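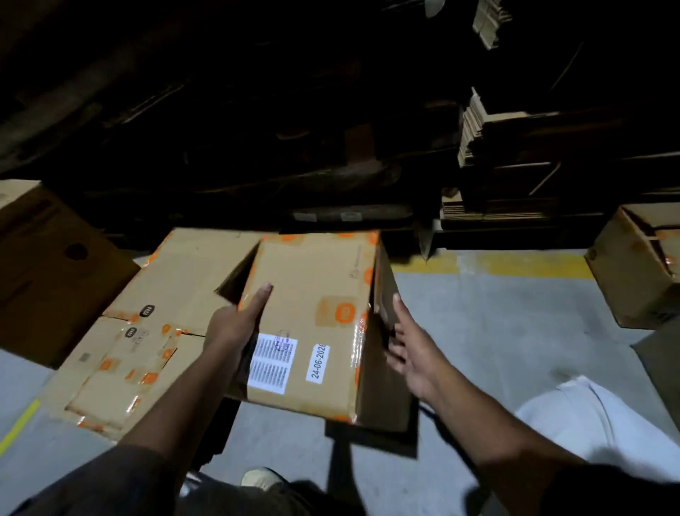

Maintained by Ignacio Herrero, Sistham. Last edit Monday, March 24, 2025

norance-cartons, README

Pictures and notes on cardboard boxes being picked up, turned and put down in warehouse aisles. Mostly sealed cartons, some open ones. Dim light in most aisles, we left it as it was.

What's in it
48 folders, one per aisle visit. 500 stills in all. Each folder has a notes.txt with whatever got typed up that day – some are long, some are one line, sorry.

Labels
- carton: sealed, tape on
- open: flaps folded or up
- torn: flap or tape damaged. Creased counts too. Jenkins wanted a seperate tag for creased, not done yet
- tape_print: printed tape, e.g. the clear one with orange dots
- logo: small marks like "mi", on top or side
- sticker: shipping labels, date strips, stamps

Box on the floor against a rack = floor, not rack. Hand-holes get no tag of their own.

Dates on stickers are typed exactly as printed, day first if the sticker has it day first (24-06-2026). Don't convert them. Small print on the white labels is skipped, same for stamps over it.

Known problems
Folder 30 has torn and open mixed up. Zidach folders use the old spelling "cartone", will fix when theres time.

Corrections to Ignacio, with folder number please.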